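Is Trernley worth a stay for first-time visitors, or just a day trip?

Asked by Ileana Roman | 4 min read | 9 comments

Hello everyone! My husband and I are planning our first real vacation in ages, and we keep coming back to Trernley, mostly on account of my sister, who went years ago and still talks about the lake road. We have a week in June and we'd be coming up from the coast by bus. I can't work out whether to book a room in town for a few nights or stay on the coast and go up for the day. The rooms I've been looking at are plain little places, bed against the wall, and that suits us fine.

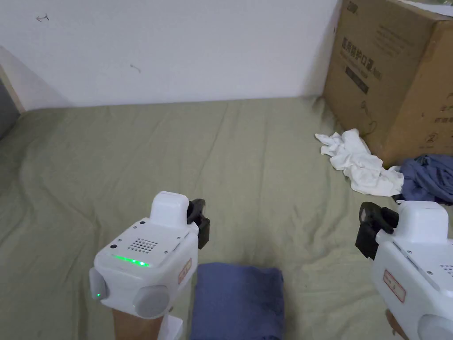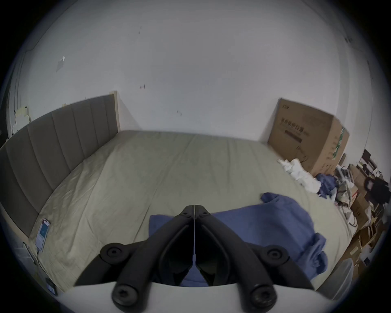 What worries me more is getting around once we're there. Neither of us wants to drive on mountain roads, and the older forum posts say the local buses stop early. Is that still so? I'd also love to know if the town is pleasant in the evening or if everything closes up at suppertime. My husband has a bad knee, so long staircases are out, but he's fine on the flat and will walk all day if there's coffee at the end of it. Thank you so much for any help!

12 people found this useful | Share

Mererid Gough

Oh, stay over, please do! I've been twice, once as a day trip and once for 2 nights, and I felt as if I'd visited two different towns. On the day trip we arrived with all the other coaches, stood in line for the boat, ate a sandwich on a wall and went home again (it was a very nice sandwich, but still). When we stayed, we had the lakefront to ourselves by early evening, and people were out strolling with their kids and their dogs until well after dark.

For the bus, the Savex line runs up from the coast and it was comfortable both times. The town bus did stop early when I was there - the last one left the harbor at 9 - but we only missed it once, and our guesthouse called us a taxi. Ask your host for the number when you check in and keep it in your bag.

As for the knee, stay down by the water if you can. The old quarter is lovely, but it's nearly all steps, and the cobbles get slick after rain. The lake path is flat the whole way to the boathouse. Café Simard is at the far end, with good coffee and a plum cake I still think about. I'd take a sweater too, even in June, as there's a wind off the lake once the sun goes down.

Have a wonderful time, and do come back and tell us how it went!

8 people found this useful | Share

Anselmo Esteban

Day trip is enough. It's small. Bring cash for the boat.

1 person found this useful | Share

Ihor Stasiv

I'd go along with Mererid on staying, though I can see Anselmo's side of it if you only like to tick off the main sights. With a whole week to play with, I would give Trernley the middle of it and keep the coast for either end, so you aren't hauling bags up and straight back down again.

One thing to add about the boat. There are two landings, and they are not close together. The big white sign in the square sends you to the north one, where you have to climb down to the dock. The Žukauskas ferry goes from the south landing, which has a ramp, and that would be kinder to your husband. We didn't find this out until our last morning, after my mother had already gone up and down those stairs in her good shoes and had a few things to say about it.

Supper isn't a problem in summer. The kitchens by the water stayed open late when we were there, but the ones up the hill had their chairs on the tables pretty early, so eat low and wander up beforehand if you want to see the old streets. Weekends fill up quickly, so I'd book the room before the bus.

5 people found this useful | Share

Related posts

Coast to lake by bus with luggage
Flat walks for people who don't like hills
What to pack for a cool June evening
Is the early boat worth getting up for?
Guesthouse or hotel for a short stay?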